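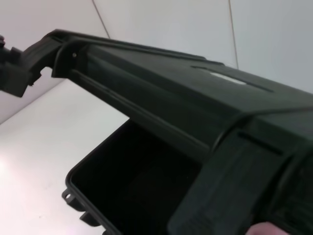
Wrist camera view of the storage case, lid raised, on the white bench at Drenlow.

The visit to Drenlow's manipulation lab in Salinas took place in June and was limited to the software side. Muthoni Rashidi, who runs the perception group, had set aside the afternoon for the lid task and its planner.

The case is dark green plastic with a ribbed lid. For the depth pipeline it is a difficult object. The interior is almost black and returns few usable points, and the recessed slot in the lid gives a bright reflection that the old segmenter split off as a separate part. The current version, called Soner, fits the long edge of the lid first and uses the ridges only to refine the angle. Rashidi puts the pose error at 2 mm along the edge and somewhat worse across it. She did not give a figure for rotation.

Planning runs in a separate process. Furkley, the in-house planner, samples 50 candidate arcs for the lid and discards any that bring the wrist within 7 cm of the enclosure walls. The survivors are ranked by joint travel. Replanning is triggered when the edge fit drifts, and the threshold is set by hand in a config file. I asked whether it could be learned from logs. It has been tried, and the result was too eager to replan.

The team quotes 88 percent success on lid closing over its last test series. Most failures are traced to the latch end, where the camera loses the edge late in the motion.

The log viewer was the best tool on show. It plays camera, joint and planner data on one timeline and opens at the first rejected fit. Drenlow has no plans to release it. Source access to Furkley is available to partners on request.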